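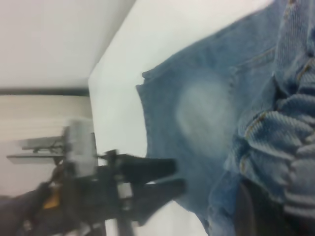 *Light blue jeans, faded patch and all. Bring a pair you like.*

## Wanted: part-time clothing mender and alterations hand, Linness

Linness is a repair shop on the ground floor of the old Michailidis building, between a locksmith and a place that sells only lamps. We hem, patch, darn, take in, let out, and replace zippers that people have been fighting with since high school. We need one more pair of hands starting in January.

The work is mostly pants. You may have pictured silk and wedding gowns, and we do get a gown now and then, usually four days before the wedding, but pants pay the rent. Last year we took in 724 pairs with something wrong between the knee and the waist, and the owners of nearly all of them said they had no idea how it happened.

**What you'd do**

- Sit at one of 5 machines, four of which work well. The fourth-best is the one you'll get.
- Patch and darn denim so the repair lies flat and the wearer can still bend.
- Pin hems on living people who will not stand still.
- Write tickets another person can read. "Fix leg" is a ticket we have had.
- Cover the counter from 4 p.m. two afternoons a week.

**What we're looking for**

You can sew a straight line and admit it when you haven't. You own a thimble or have firm opinions against them. Fashion school is fine, and so is a grandmother. You should be able to tell a customer that a $12 pair of pants needs a $30 repair, and then be quiet while they think it over.

**Pay and hours**

$900 every two weeks for 20 hours a week, with paid holidays and free mending of your own clothes, which you will never get around to. There is a back room with a kettle. The radio belongs to Stojan Petkov, and so does the choice of station.

**How to apply**

Send a short note to Niamh Ó Dálaigh at the shop, or drop it through the door if the shutter is down. Skip the résumé if it runs past a page. Tell us about one thing you repaired that went badly and what you did next.

If we like the note, we'll ask you in for a paid two-hour trial with Sewwandi Gamage, who runs the workroom. Bring one pair of your own jeans, washed, please. You'll patch a knee, shorten a leg, and unpick a seam somebody else sewed in a temper.

Applications close at 6 p.m. on the last working day of the month. Everyone gets an answer, including the people who ask if we do shoes. We don't do shoes.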